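Getting the right hand back in shape

The Casenholm cell has been running since last July, and the right hand was overdue for some attention. It had started letting go of things it used to hold without trouble. The logs showed 77 missed or dropped grasps over the last 3,000 cycles, nearly all on the right side, so I gave up an afternoon to it.

I started with the fingertips. The gripping faces have a fine texture, and it fills up with lint and dust if you leave it alone. I went over both with a nylon brush and isopropyl alcohol, then checked the screws on the finger brackets. One on the left finger took a quarter turn, which is more than I like to see. After that I sent the hand to its open position over the bare table and looked at the two tips through the wrist camera. 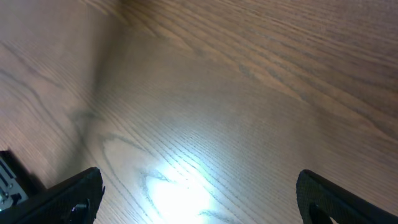 Filed under: Maintenance, Grippers

The tips should sit at a similar height in the view, and they do. If one rides lower, the bracket has shifted and there is no point in touching the software yet.

The glare off the wood is a separate problem. It lands between the fingers, right where the camera needs to see, and the Judus software reads a bright patch as an edge now and then. I turned the lamp down to 70 percent and kept the exposure fixed. A matte mat would fix it properly, but I like the table as it is.

Next came the grip force. The old setting was 11 on the Visser controller, a number I picked on the first day and never went back to. I brought it up one step at a time with a microfiber cloth as the test piece. Cloth is a fussy thing to hold – the folds slide over each other – and the hem gives you a hard ridge next to soft pile. I want the fabric gathered into a tight bunch at the fingers, with the rest free to spread.
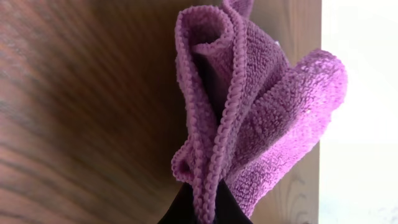
What is left to do

The wrist cable needs a new clip before it starts rubbing. I also want to copy the new settings over to the Prindunthorpe cell, which has the same fingers but an older controller, so the force numbers won't carry across directly. I'll brush the tips on that one while I'm there.

Posted May 27, 2018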